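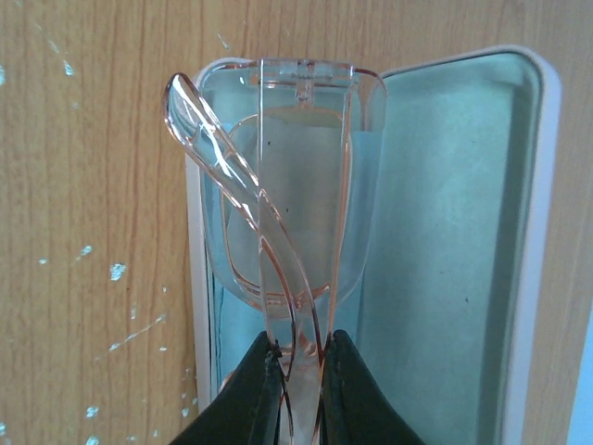 Wrist camera view, clear glasses folded in the gripper, case open

Home Topics Projects Ask the community Sign in

Student project: gripper closes beside clear glasses, or holds them and cannot put them in the case

Posted by Saimi Rantala, 9/29/26
Topics: grippers, learning from demonstration, small objects

Hello all. I am in a student group of four and our course project is called Helholm. The task is to take a folded pair of glasses, put it into its case, and close the lid. We drive the arm by hand with a leader arm, record the movements, and then train a policy on the recordings. There is one camera at the wrist, and one fixed camera which looks at the table from the side.

We began with an old pair of black reading glasses, and after 30 demonstrations the arm already did the first part quite well. Then our teacher asked us to change to clear plastic glasses with a light pink tint, with the idea that the task should be more difficult than what last year's group did. It is certainly more difficult. Now we see two different failures:

1. The gripper goes down and closes a little beside the glasses. The fingers meet each other and the arm continues with the rest of the movement, holding air.

2. The gripper takes the glasses, but at the case it stops and makes small movements left and right until the time is over. I have watched the wrist video many times. Through the lens one sees the pale lining of the case, so what the policy gets is mostly some thin pinkish lines on a blue background. Even I have difficulty to say where the front of the frame ends and where the temple arm begins.

We use the pointed fingers that came with the gripper, dark green ones, and we pinch the glasses when they are folded, with one fingertip at each side. The grip itself seems good. I have not seen the glasses fall during a demonstration.

What we have tried until now: more light from the ceiling (it became worse, the plastic has more reflections), training for longer, and 30 new demonstrations with the clear glasses added to the old ones with the black glasses. The training was 2,000 steps the first time and 3,000 steps the second time, and I could not see any difference between the two.

My questions are these. Is it reasonable to mix the two pairs of glasses in one training set? Should we record more, or is the problem in the camera picture and more recordings will not help? And is there some trick for transparent objects which does not need a depth camera? Our budget is finished.

Thank you already for reading such a long text.

Ivan Palamarchuk

Hello Saimi. I helped with a similar project in my university club (we called it Lomov, the object was a plastic measuring cup), so I will write what I remember, and you must decide what is useful for you.

First about the training. 3,000 steps is very little. With most of the common policies you are still at the beginning at that point, and you should not compare two such runs and decide something from it. Let it run over a night if your computer room permits it. Save the model at several points and test each one on the real arm. The loss number told us almost nothing about which one would work.

About the two failures, I think they have different causes, and I would treat them separately.

Failure one, closing beside the glasses. Please look at your demonstrations and ask where the person who drives the leader arm is looking. In our group the driver was looking directly at the table with his own eyes. He could see the cup very well from there. The camera could not. So he made corrections on the basis of something that was not in the recording, and the policy had no way to learn it. After we made the rule that the driver looks only at the screen with the camera pictures, the demonstrations became slower and uglier, but the policy became better. If the driver cannot find the glasses on the screen, then you know that the picture must be improved before anything else.

Failure two, the hesitation at the case. Small movements left and right very often mean that the demonstrations do not agree with each other. Maybe one of you lowers the glasses with the lenses toward the hinge and another one with the lenses toward the opening. Maybe one person always makes a pause there to think. Write down one way of doing it, on paper, and let everybody follow it. Cut out the pauses, or record again the episodes which have long ones.

On mixing: I would not throw away the black glasses, but I would train once only on the clear ones, to know what you have. If the clear ones alone are better, the mix is hurting you. If they are the same or worse, then keep both.

And look at your light. Strong light from above on clear plastic gives white stripes along the temple arms, and these stripes move when the wrist moves. One big soft light from the side was best for us. We put baking paper in front of a desk lamp, at a safe distance from the bulb. It does not look professional, but the reflections became wide and calm, and the outline of the cup was easier to see.

Hilkka Kokkonen

Just put some tape on the glasses. Problem solved.

Marisol Huerta

The tape will work, but I think it changes the task, and a teacher who asked for clear glasses on purpose may not be pleased. I would ask before doing it. As a test it is a very good idea, though: put a small piece of colored tape on the bridge, record a few episodes, and see if the hesitation disappears. If it does, you have shown that the problem is in seeing and not in the movement, and you can write this in the report. Teachers like when a group has separated the causes.

Some other things, in the order I would do them.

The table. I see in your picture that the wood has many small white and light blue specks to the left of the case. For a policy that must find thin bright lines, small bright specks are not helpful, especially if the case is always in the same place during the recording and then a little moved in the test. The policy can learn the specks as a kind of map. Put a plain cloth or a sheet of dark matte paper under everything. Dark is better, the edges of clear plastic will stand out from it. Of course you must then record again on the new background. I am sorry to say that.

The case. Its lining is pale and the glasses are almost without color, so this part will stay difficult. You could put a darker cleaning cloth inside the case, flat on the bottom. Many people keep a cloth in the case anyway, so nobody can say it is cheating. In your picture the lining also makes folds near the rim, and a fold has a soft line that looks a little like the edge of a lens. A flat cloth covers that too.

The grip. You pinch the folded frame with the two tips, and this is fine for holding. But check that the glasses come between the fingers at the same angle every time. If they can turn even a little around the tips, then the wrist picture is different in each episode, and the policy must learn each of these angles from very few examples. In my class (the project name was Tabrizi, and we worked with spoons) we glued a thin piece of rubber on the inside of the fingers and the spoon turned much less. Change the fingers before you record, never in the middle of it. We did it in the middle, and lost nine episodes.

The failed grasp. Your arm continues with an empty gripper, so I guess the policy does not use the finger position, or it has never seen a failed grasp. Look if the gripper opening is in the input. When the fingers meet completely, the number is different from when they hold a frame — even a thin one. Then record a few episodes where you miss on purpose, open again, and take the glasses correctly. Keep only the recovery part if your software lets you cut, otherwise it will learn to miss as well.

About your question of more recordings: yes, but only after the cloth and the light are fixed. Otherwise you will make them twice, and your group will not love you for it.

Saimi Rantala

Thank you Ivan and Marisol, and Hilkka also. I showed this page to the others in my group. Ivan was right about the driver: Helmi Lehtinen and I do most of the demonstrations, and we both look at the table. We tried today with a big piece of cardboard between us and the arm, so that only the screen can be seen. I could not find the edge of the glasses at all with the ceiling light on. With the ceiling light off and a lamp from the side it was possible, slow but possible.

Also we found that Helmi turns the wrist before she comes to the case and I turn it when I am above the case. We never talked about it. Now we do it her way.

The gripper opening was in the recordings but it was not selected as input in the training file, so this is corrected too. Next we will get dark paper and start the recording again from zero with only the clear glasses. I asked the teacher about the cloth inside the case and he accepts it if we mention it in the report. Tape he does not accept.

One more thing, if Marisol still reads this: what kind of rubber was it, and does the glue come off the fingers later? They belong to the school.

Marisol Huerta

It was cut from a bicycle inner tube, washed with soap first. For fingers that belong to the school do not use glue, take double-sided tape, the thin kind. It holds for some weeks and you can remove it with a little alcohol. Try it at the back of one finger before, to be sure that the surface stays as it was.

Contact | Rules for posting | © Erness Community Help | Back to top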